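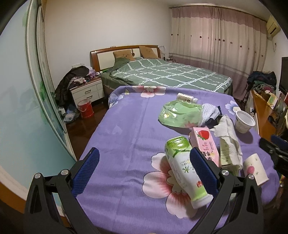 # Moving House Without Losing the Mail

## How the Willard audio service changed podcast hosts and kept its listeners

When the regional library network in Willard began publishing recorded talks, the arrangement was simple. A staff member uploaded an audio file to Prellen, a hosting company that offered an inexpensive plan for public institutions, and the company produced a feed. Listeners subscribed through whichever application they preferred. For several years, few people in the network had any reason to think about the feed at all.

That changed in April, when Prellen announced that it would close its institutional plan and gave customers until the end of the summer to leave. The Willard audio service had almost 600 episodes on the company's servers, spread across 7 programs, two of them in Spanish. Every episode had a web address that began with the name of a company that would soon stop answering to it.

"Our first question was where the files would go," said Maribel Taipe, who manages digital publishing for the network. "It took us a week or so to understand that the files were the easy part. We had copies of most of them. What we did not have was any direct line to the people who listened."

### What a subscription is

A podcast subscription is a standing instruction on a listener's device to check a particular web address for new material. The address leads to a feed, a plain text document listing each episode with its title, date, description and the location of its audio file. The publisher does not hold a list of subscribers. If the feed disappears, the listener's application goes on checking, finds nothing, and in most cases says nothing about it.

A publisher that moves must therefore leave a forwarding notice at the old address. On the web this is done with a permanent redirect, a reply from the server stating that the document has moved for good and giving the new location. Many podcast applications will follow the redirect and update their own records. Feeds can also carry a tag announcing the new address from within the document, and publishers are generally advised to use both.

The difficulty for Willard lay in who controlled the old address. Prellen did. The network had published under the company's domain from the beginning, as the plan had encouraged, and any redirect would last only as long as Prellen was willing to keep it running.

Lachlan Moncrieff, a consultant who was engaged to advise on the move, regards this as the most common weakness he encounters in institutional publishing. An organization that would never print another firm's telephone number on its letterhead will readily distribute a feed address it does not own. He recommends that the feed be published under the institution's own domain from the first day, with the hosting company working behind it. The cost is a single entry in the domain settings and perhaps an hour of a systems administrator's time.

### Choosing the new host

The network considered several services before selecting Sistport. Price carried less weight in the decision than might be expected. The written requirements, which ran to two pages, concentrated on how a customer might leave. They asked whether the full archive could be exported in one operation, whether a custom domain could be used for both the feed and the audio files, and how long a redirect would be maintained after an account was closed.

Nilton Londoño, the systems administrator who drafted the requirements, added a further item that proved decisive. Each episode in a feed carries a unique identifier, usually a string of characters generated by the host. Applications rely on it to determine whether an episode is new. If a new host generates fresh identifiers during an import, every episode in the archive may be treated as unheard, and a listener may wake to find hundreds of old recordings waiting to download.

"I had seen it happen to a program I subscribed to myself," Londoño said. "It filled my phone, and I removed the program. I expect a good many others did the same."

Sistport preserved the original identifiers. Two of the other candidates did not, and a third was unable to say.

### The work itself

The import was run three times. The first attempt brought across the audio but shortened any description longer than a few paragraphs, which affected nearly all of the local history program. The second revealed that a number of older episodes had been uploaded without dates and had been sorted to the top of the list, so that a talk on winter storage of root vegetables appeared to be the newest item in the catalog. The dates were recovered from printed event calendars kept at the main branch.

Alcides Chambi, who produces the Spanish-language programs, used the interval between the second and third attempts to correct problems that had stood for years. Accented characters in many of his titles had been damaged by an earlier upload tool and appeared as question marks in some applications. The category settings had also been copied from the English programs and never adjusted, which meant that the language of the feed was declared incorrectly. Directories that sort by language had been listing both Spanish programs as English.

Cover art required attention as well. The artwork for the children's reading program had been made when smaller images were accepted, and the original design files could not be located. A new cover was commissioned from the Restrepo studio, which had produced the network's printed guides and held the correct typefaces.

The third import was accepted on a Thursday morning. The new feeds were published under the network's own domain and left untouched for several days while staff subscribed to them on every device they could borrow. Only then was the redirect requested from Prellen. The company put it in place the same afternoon and agreed to maintain it for a year, a longer period than its published terms required.

### What the numbers can say

Download figures fell in the first weeks after the move, and the fall caused some concern. Moncrieff had warned the network to expect it. The two hosts count downloads differently. Sistport discards repeated requests from the same device within a set period, along with requests from known automated programs, and Prellen's reports had been less strict. A direct comparison of the figures before and after the move would have little meaning.

The network chose to look at the pattern over the first days following each new episode. By that measure the lecture program, its largest, is drawing a little over 500 downloads per episode in its opening week, and the shape of the curve resembles the one recorded under the previous host. The smaller programs are harder to judge. The reading program had been on its seasonal break when the redirect was made, and applications that were not opened during that time may not yet have collected the new address.

Nayeli Zapata, who answers correspondence from listeners, has dealt with most of the remaining cases by hand. They tend to involve older applications that follow a redirect without storing it, or listeners who entered the feed address manually and have kept it in a file of their own. She replies with the new address and a short set of instructions, and a spoken notice has been placed at the start of the current episodes in both languages.

### A page on the shelf

The network has since adopted a written procedure for its audio publishing. It calls for a monthly copy of every feed document, stored separately from the audio. It names the person responsible for renewing the domain, and a second person who receives the same renewal notices. Login details for each directory listing are recorded in the network's password system; before the move, two of the listings had been tied to the personal email account of an employee who had retired.

Original recordings are now kept in an uncompressed format on the network's own storage, with the compressed version sent to the host. Taipe said the change has added little to the workload, although the storage budget will need to be reviewed next year. The oldest talks survive only as the compressed files that were exported from Prellen, and Chambi has begun asking former speakers whether any of them kept a recording.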